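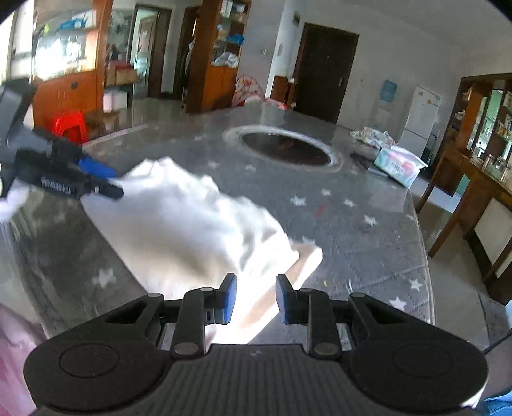

The sleeve was still in it

Search this site... Go

Tudur Gronow

Quick one, written between shifts, so forgive the state of it. I've now read the Stenora report on the November fault twice and I'm crosser after the second go than the first.

For anyone who missed it. The folding cell at Rees, the linen place where I do maintenance three nights out of the week, runs a pair of Vunaler arms over a padded table. Shirts, sheets, gowns, tabards. Mostly it's fine. Some nights it's better than fine, you walk past and there's a stack of pillowcases you could cut with a knife. Then in November, a bit after four in the morning, the left arm let go of a gown. Or said it had. The screen said jaw open. The log said jaw open. The jaw was shut with a good handful of cuff in it, and the arm went off to its rest position at full travel speed and took the gown with it, and the gown was over the forearm of the woman who'd stepped in to straighten the pile.

She's all right. Bruised wrist, a friction burn, a twisted shoulder that kept her off for a bit. I'm putting that up front so nobody reads to the bottom looking for blood. But she was pulled along the table by a machine that believed its hand was empty, and it carried on believing that for 20 seconds. I've stood there and counted out 20 seconds since. Try it. It's a long time.

The report says the cause was "operator entry during an active cycle". Four pages to get there. I'd like to argue with it.

First, the entry. The light was green. Green on that cell means the arms are parked or releasing, and everybody who works there has been taught that green means you can reach in and tidy. It's on the laminated card. It's in the induction. She did what the card says! The arm was telling the room it had let go and the room took its word for it. If you build a thing that speaks in one light, and the light is wrong, you don't then get to write up the person who read it.

Second, the release itself. What the Vunaler calls "open" is the motor having been told to open and having turned. That's all. The motor is at one end, the finger pads are at the other, and in between there's a set of links with pins through them. One of ours had a worn pin. The motor turned, the slack got eaten up by the wear, and the tips hardly moved. I had the thing apart on the bench and you could waggle it with a thumb. There is no sensor out at the pads. Nothing at the business end which knows if there's cloth in there or not. A pegged-out washing line has the same amount of feeling in it.

I raised that with Stenora before any of this, by the way. Different fault, a sheet dragged off the table, no one near. Got a ticket number and a polite email about cleaning the pads.

Third, and this is the bit I keep chewing on, is how the arms learned to fold to begin with. People showed them. Somebody holds a gripper in each hand, or two people have one each, and they fold clothes on a table at home or wherever they've got the room, and the recording goes off to be learned from. 1,628 recordings went into the garment set, it says so in the appendix. I've nothing against it. It's a sensible way to teach a fiddly job, a lot better than some poor sod typing in the position of every crease, and I've seen enough of the footage to respect the folks doing it. You try folding a floppy long-sleeved thing with two pairs of tongs.
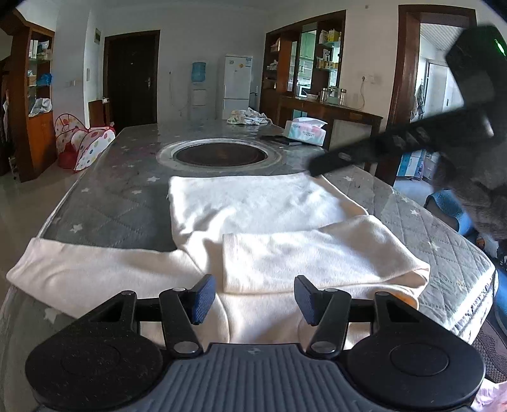
Sleeves are the hard part, ask anyone. Bring one in across the body, lay it flat, let go, and half the time it wants to come back with you. The cloth clings to the pad. A person feels that straight away, or sees it, and gives a little shake or goes back down and sets it off on the table. You hardly know you've done it. And people doing that leave a good gripper in a good state when they let go. They don't record many nights with a worn pin. They don't record what it looks like when you've opened your hand and the cuff's still in it and there's somebody's arm underneath.

So the arm has seen a lot of letting go and next to no failing to let go. Of the lot, 192 show any kind of second try at a release, again that's the appendix, I'm not making it up. And the second tries were trimmed before training! Marked as untidy. I read that line three times. Somebody sat down and took out the exact bit where a human being notices that it's gone wrong.

I can see how it happens. You want clean data. You've got a deadline, and a clip where the person fumbles and has another go looks like a bad clip. I'd probly have binned them too if I was twenty-four and somebody had told me to make the set neat. But the fumble was the lesson. What you end up with otherwise is a machine with lovely manners and no idea when it's holding on to you.

Now the other side, as I've had it from a mate who thinks I'm being unfair. His line is that a machine like this can never be taught every way to go wrong, so the safety has to sit outside of the learning. Guards, light curtains, force limits. Keep people out and it doesn't matter what it believes. He's right, as far as it goes. I'd fit a light curtain tomorrow. But look at how the job gets done. The pile slumps, somebody has to square it up or the next one lands crooked, and the cell was sold to us on the promise that you could work next to it. It was in the brochure, a smiling lady with a basket. You can't sell the thing as a workmate and then, after the first injury, describe it as a press.

And the force limit. There is one. It trips on a hard knock, and a sleeve going tight over a forearm isn't a knock, it's a slow steady pull that looks to the arm like a heavy wet gown. Heavy wet gowns were in the training. People weren't. So it pulled harder, as it had been shown.

What would I have them do. Not much, is the maddening thing.

Put something in the fingertips. A switch, a strip, a cheap little light beam, I don't care. Grindik make a pad with a contact strip in it and we've had a pair on the test arm since the new year with no bother. Don't turn the light green until the pads say empty. Have the arm move off slowly for the first hand's width after any release, so that if the cloth's still in there it goes taut gently and you've time to swear and step back. Put the second tries back in the training, all of them, and go and record more, on purpose, with tired grippers and sticky cloth. Check the pins. There's no interval for the pins in the manual. I went looking. There's one for the paint.

Stenora's reply to most of this has been cost. The pads would add around 800 quid a cell. Well. I know what the shoulder physio costs, and the agency cover, and I know what it's like on a night shift where half the people won't go within arm's reach of the table and the other half have started poking at the pile with a broom handle, which is its own accident waiting for a date.

I'm not after the thing being scrapped. I want to say that too as I've been called a Luddite in the canteen and it was only partly a joke. My back is better for not hauling sheets. The left arm's been rebuilt, new pins all through, and last week I caught myself watching it do a gown, in with the one sleeve and then the other, and it was nice work. Then it let go, and the light went green, and I noticed I'd got my hands in my pockets.

The report has "closed" stamped on it. I've asked for it to be opened again and for the card on the wall to come down in the meantime. Card's still up as of tonight. If you run one of these cells anywhere, take the cover off and waggle the pins before your next shift, and write to me with what you find.

Contact | Copyright Tudur Gronow, all rights reserved | Back to top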